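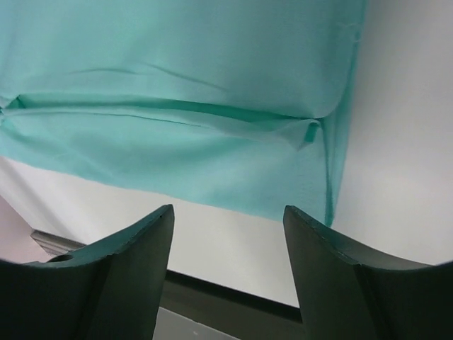
Mint fabric, fold across the cloth.

Sunday, workshop, started 9:30

Second round of the dye bath notes. The shade card for the Rasby job still isn't settled, so I spent the morning on the cold reactive recipe again and left the acid dyes alone. Same jersey stock as last time, scoured on Friday's schedule with soda ash and a little detergent, rinsed twice, spun, not dried.

Bath set up at 21 C. Tap was colder than that so I topped up from the kettle. Weighed the goods at 126 g for the first batch. Salt went in over three additions, ten minutes apart. Last time I put it all in at once and got the streaking that Hye-jin Yang pointed out along the side seams.

Turquoise is slow on this fiber, slower than the yellow by a long way. If the two go in together the yellow takes first and the piece looks lime for the first half hour, then drifts back toward blue. Don't correct the bath during that stretch. I did in May and had to throw out the lot.

Soda ash added at 10:40, dissolved separately and poured in with the goods lifted to one side. Stirred every few minutes for the first 25 minutes, then every quarter hour. Left it until after lunch.

Rodrigo Aranda asked whether we could shorten the fixing time by warming the bath. We could, but turquoise wants it warmer than the yellow does, and the mix would come out different from the card. If Rasby agrees to a single-dye shade then it's worth trying at 40 C. Need to ask them.

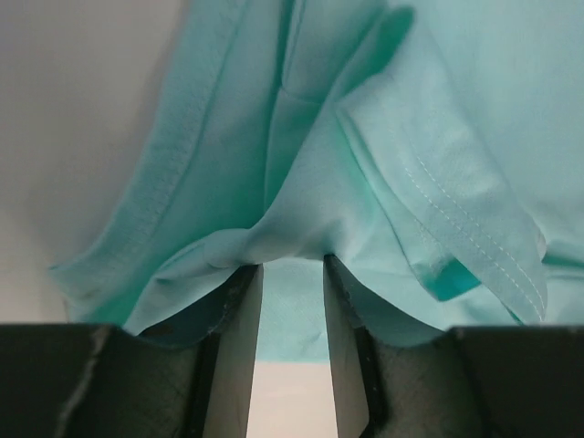
Pale shades are the hard ones for levelness. In a navy you can get away with uneven stirring, and in anything this light you can't. The Skaltura tub is too narrow for more than two garments at this liquor ratio, they fold over each other and the inside of the fold stays lighter. Use the wide one from Min for the next batch even though it takes more salt.

Washing off: two cold rinses, one warm, then a hot soak with the Clullinis soap. Water still blue after the first soak, faint after the second, clear after the third. Turquoise holds on to a lot of unfixed dye and the last soak can't be skipped. Our rub test on the May samples marked the white cloth, and those only had two.

Color check when dry, under the daylight lamp and again by the window. Wet swatches read at least a step too dark, so no decision until tomorrow. Cut one swatch for the book and one for the wash test.

Fixing log: first batch pulled at 96 minutes from the last stir, which is longer than planned – phone call. Note it next to the swatch in case it comes out deeper than the card.

To do
– order soda ash, the tub is nearly finished
– ask Rasby about the single-dye option
– Hye-jin to run the wash test with the May samples alongside
– new label for the yellow stock solution, the old one has gone unreadable
– clean the stirring rods before anyone does a white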